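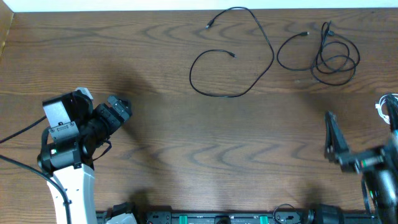
6 Apr 2021

The table, and the letter to my aunt

I woke before the alarm and lay listening to the rain in the gutter. It has rained for so long now that I only notice it when it stops. After breakfast I cleared the table in the front room, because I had promised myself to finish the letter to my aunt. There remained two black cables on it, and I left them lying and sat down at the other end.

I have been writing this letter since the middle of winter. My aunt does not use a telephone for talking, she says the voices arrive too thin. So she wants paper, and she wants it in our language, and this is my difficulty. After so many years here I write our language like a schoolboy. I know what I want to say, then the word which comes is the English one, and I must sit and wait for the other. Today I waited a long time for the word for "gutter". In the end I wrote "the small river under the roof". She will laugh, but she will understand.

I told her about the allotment. It is number 22, at the low end where the water collects. The man before me left a good shed and very bad soil. I have dug in the manure from the stable at Jonach, and I have put the broad beans in. Thirteen plants came up. Perhaps the pigeons had the rest, or perhaps the seed was old. I did not write to her about the rent, which went up again, to 80 pounds for the year. She would try to send me money, and that must not happen.

At eleven Parviz Zarei telephoned to ask if I still wanted the quince tree. He has kept it in a pot behind his kitchen and now it is too large for the pot. I said yes at once and afterwards I became worried where to put it. A quince does not like to stand in water, as far as I know, but my uncle had one beside the ditch and it gave fruit every autumn until the ditch was filled in. I remember the smell in the cupboard with the blankets. I added this to the letter, half a page of it, and it was the only part that I wrote without stopping.

Lunch was soup from yesterday with the last of the bread. I must buy flour.

In the afternoon the rain became lighter and I walked to the post office by the canal. The towpath is muddy as far as the second bridge and after that quite good. Two swans were on the nest. There was a queue outside the post office, everybody standing apart with wet hoods, and a woman before me had a parcel so large that she pushed it forward with her foot. I waited around half an hour. The clerk weighed the letter and said it would need more stamps than I had put on it. I had written seven pages, both sides. He asked if there was anything valuable inside and I said no.

On the way home I looked in the window of the second-hand bookshop. It is still shut, but the display has been changed. There is a big book about Mughal gardens, open at a painting of men measuring a flower bed with a string. I should like to have it. The price is written on a small card and it has fallen on its face, so I could not learn if I can afford it. I will go again when they open, which they say will be next week.

Evening. Read 13 pages of the novel and did not like the brother. I started a list for the quince: a stake, soft ties, a bag of grit. Parviz says he can bring the tree in his van at the beginning of May, when the nights are not so cold. I have to measure the gate before then, it is narrow and the hinge is stiff.

I have found the word for "gutter". It came to me while I was washing the plate. I wrote it in pencil on the back of the stamp receipt, for the next letter.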